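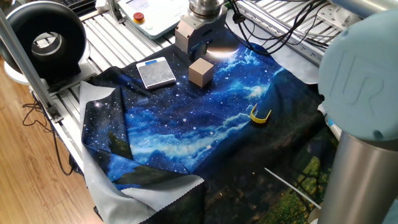

Kitchen Basics, Handout 4: Weighing Things Without Losing Your Mind
Ama Odoi

Okay, so last time I promised we'd get to scales, and a few of you groaned (I heard you!). I love a digital kitchen scale. I cooked with cups for years and my bread came out different every single time, and then my aunt gave me a secondhand scale and I've been a bore on the subject ever since.

Setting up

Put the scale down on something flat and hard. If you like a cloth on your table, fine, so do I, but smooth it out first and keep folds and bunched-up hems well away from the feet. A wrinkle under one corner can throw your reading off. Clear a little room around it too, so nothing leans on the platform while you pour.

Zero, then bowl, then zero again

Turn it on empty and wait for the zero. Bowl on, press tare, wait again. Now add your flour. For the flatbreads we want 400 grams, and please go slowly for the last spoonful or two, the display needs a moment to catch up with you.

If you take the bowl off you'll see a minus number. That's just the weight of the bowl! Put it back and carry on.

Small amounts

Salt and yeast are where people get into trouble. A lot of kitchen scales are poor at a gram or two, so use a measuring spoon for those and save the scale for the big stuff.

Checking yours at home

Pick one small solid thing, a wooden block or whatever's in the drawer, and weigh it in the middle of the platform and then near each edge. Write the readings down. Same object, same number, or very close. If they wander, try a fresh battery and a different spot on the counter.

For February's group: your sheets are still in my folder, come and grab them.

Next session is 24th March. Bring your readings and an apron.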